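Hovby Recipe Cards - README

Welcome, and thank you for stopping by! Hovby is a small collection of handwritten family recipes, typed up with as much care as we could manage and put into one plain file so that anybody who likes to cook, or likes to read about cooking, can use it. There are 322 recipes in the current release, and 285 of them have been checked against the original card by a second reader.

What you get

recipes.csv has one row per recipe, with the title, the ingredients, the method and any notes scribbled in the margins (my favorite part, if I'm allowed one).
units.csv lists the old measures, such as "a teacup" or "butter the size of a walnut," with our best guess in grams.
Plukov is the little script that joins the two. Run it from the top folder and it will write a combined file next to the originals.

Spelling

We kept the spelling of the cards wherever we could read it, so you will meet "bisket" and "biscit" and sometimes both on one card. If you need tidy words for searching, use the title_clean column. Fidelina Condori put a great deal of patience into that column, and it shows.

Known gaps

Oven temperatures are missing from 143 recipes - the cards say "a quick oven" or nothing at all, and we left those cells blank. Canning recipes are copied as written and should not be followed without checking them against current safety advice.

Changes

Version 2, November 5, 2018: soups and pickles added, margin notes moved to their own column.

Corrections are always welcome, however small. Please give the recipe number and send them to Ieva Juška.
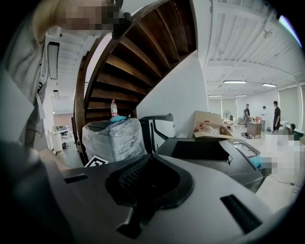

If you do cook something from the collection, tell us how you changed it, and we'll gladly add your note beside the old ones in the next release.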